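The fault that stopped work on the Lougher cell at Breltcombe in March did not look like a fault in the log. The arm approached a stack of plastic sheets, closed its gripper, reported a good grip and lifted. The sheet stayed where it was. On the next attempt the arm reported no grip, pressed down to try again, and kept pressing until the force limit tripped at 50 newtons. By then it had cracked the sheet holder and thrown a piece of it past the guard.

Nobody was hurt. The guard was open on one side for an adjustment, which was against the written procedure, and that part of the incident was dealt with separately. Bình Cù, who runs manipulation testing for Unora, was asked to find out why the gripper had been wrong in the first place. He spoke to me over a video link with the sensor board from the gripper on the desk beside him.

"The arm did what it was told," he said. "It was told the fingers had 3 mm more opening than they had. If you are picking up a box, you don't notice that. If you are picking up a thin sheet, that is the whole job."

The first suspect was the gripper on the arm. It was removed, measured and found to be within tolerance. The second was the wrist joint, which had been replaced over the winter. That was also good. Cù said the team then lost most of a week on the controller, mainly on the theory that a late software update had changed the order of two messages.

"It had changed the order," he said. "It just had no effect on this. We fixed it anyway and the fault was still there the next morning."

The answer was in the recordings the arm had been trained on. Unora collects these with hand-held gripper tools, built on a Bokine housing and carried by people who do the task by hand while the tool records the motion and the finger position. One tool had been returning a shifted finger position. The offset appeared partway through a working period, stayed for the rest of it, and was gone after the tool had been switched off and on.

Llinos Sayce, who looks after the hand tools at Breltcombe, found the cause by opening the housing. A shaving of plastic had worked its way past the seal and lodged against the position sensor's end stop. At power-on the tool takes its zero from that stop. With the shaving in place it took a false zero, and when the shaving moved, it took a correct one.

"It was thinner than a fingernail clipping," Sayce said. "I had cleaned that tool before and missed it. You wipe the outside, you work the fingers a few times, it feels smooth. There's no grinding or anything to tell you."

Her bench test afterward was to cycle a clean tool up to 2000 times with sheet offcuts near the opening and check the zero at intervals. The tool picked up debris well before the end of the run. Debris alone was not enough to cause the error. It had to land on the stop, and the tool had to be restarted while it was there. Cù said that explained why the fault had been so hard to reproduce on demand.

The cleanup in the data took longer than the repair. Cù's group went back through everything recorded with the affected tool and set aside 165 recordings in which the fingers were logged as open at a moment when they were plainly holding something. A further set could not be decided either way. Those were removed too.

I asked whether the error should have been caught at the time. Cù said yes.

"We had a check for the camera and a check for the clock. For finger position we had a range check, and a small offset sits inside the range. So it passed. Every one of them passed."

The tool now has to close on a gauge block before each working period, and the reading is compared with the known width. If it disagrees, the tool will not start recording. The same check is run again at the end, so that a shift in the middle shows up as a difference between the two. Sayce has also changed the seal inspection from monthly to daily on any tool used with sheet or film. She would like a different seal altogether, with a lip that closes further in, but a sample from the supplier made the fingers slow to open and she sent it back.

On the arm, the retry behavior has been changed. After one failed grip it backs off and stops, and a person has to clear it. Cù described this as a loss in throughput that he was willing to accept. He was less comfortable with how the pressing had been allowed in the first place.

"The force limit was set for the arm," he said. "It was never set for the holder. We had a number, the number was fine for the hardware we were protecting, and then we put something weaker in front of it."

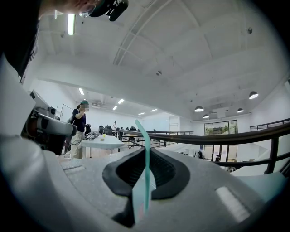 Sheet work remains the hardest case for the hand tools, in Cù's view, and he does not expect the seal question to be settled soon. The trouble is that the material has to come right up to the opening. A pale translucent sheet stands with its lower part down inside the black rubber lip, next to a thin teal strip that rises out past the rim, and any loose edge at that depth is close to places Sayce would prefer to keep clean. Cù has asked for the gauge check to be extended to the remaining tools before sheet tasks go back on the Lougher cell. When we spoke, the replacement holder had been fitted and the cell was still locked out.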